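Notes for the floor talk, Kalby hall. Slot is after the coffee break in the March programme. Signe Lunde does the first half on timber, I do stone. Bring the torch and the sample tile.

## Start

- Say who I am. Signe Åberg, floors and stairs, mostly older houses.
- The talk is on polished red marble with heavy veining, the kind you find in hallways and on landings. How to look at it before you clean it, and what to leave alone.
- Ask who has stone at home. Ask who has put vinegar on it. Move on quickly from the second one.

## What the stone is

Keep this short. Marble is mostly calcite. The red and brown come from iron. The white veins are usually calcite that filled old cracks, so the pattern you see is a map of where the rock once broke. In a strongly veined stone the veins fork and join and leave angular patches between them.

Why it matters for cleaning: a vein and the stone beside it don't always wear at the same rate. Run a fingertip over a worn doorway and you can sometimes feel the difference. Pass the sample tile round at this point. Get it back.

## Looking before touching

Most of my time on a job goes on this part.

1. Clear the floor as far as you can. Tubs, stools, anything that can be lifted. Lift, don't drag.
2. Turn off the ceiling light and draw the curtains.
3. Lay a torch on the floor and let the beam run flat along the surface.
4. Get down low and look towards the light.

Scratches show up as fine lines. Pits show as small dark dots with a bright edge. A dull patch stays dull whichever side you look from, and a smear of old polish changes as you move your head.

If the hall has blinds, do the torch demonstration on the tile. If not, just describe it. Any cheap plastic torch will do. A wide beam is better than a narrow one.

## The Britovcombe hallway

Tell this one without slides if time is short.

The owners wanted the whole hall ground back and repolished, 300 square feet of it. They had a quote from another firm. I spent the morning on my knees with a torch and found that most of the dullness was old floor wax. The walls had been painted the winter before and there were bits of paint all over the floor too.

We stripped the wax with a neutral stone cleaner and warm water, did it twice, and changed the water often. The paint came up with a plastic scraper held nearly flat. Two patches by the front door did need polishing. The rest was left as it was.

## Paint chips on veined stone

- White flecks are easy to miss against white veins. Sweep first, then look again with the torch.
- Loose chips: soft brush and dustpan. Don't rub them about underfoot, there can be grit with them.
- Stuck chips: damp cloth over the spot for a few minutes, then the plastic scraper.
- No metal blades. No wire wool.
- If the house is old and the paint may contain lead, stop and get it tested. Don't dry scrape it. Say this slowly.

## Haze

A whitish haze round the veins can be a few different things. Dust in fine scratches is the simplest. Damp mop, let it dry, look again. If it has gone, you're finished. If it comes back each time, it may be soap residue or salts coming up from below. If it never changes, the surface is probably etched, and that means polishing powder or someone like me.

Acids etch marble. Vinegar, lemon, limescale remover, some bathroom sprays. Read the label and try a hidden corner.

## Questions

Likely ones: steam mops (I don't use them on marble), sealing (test with a drop of water first), rugs (fine, with a proper underlay, and lift them now and then).

Leave the handouts by the door and collect the tile before packing up.

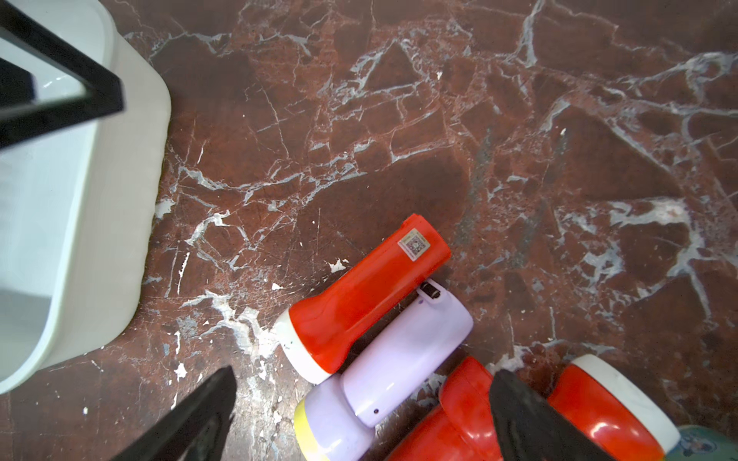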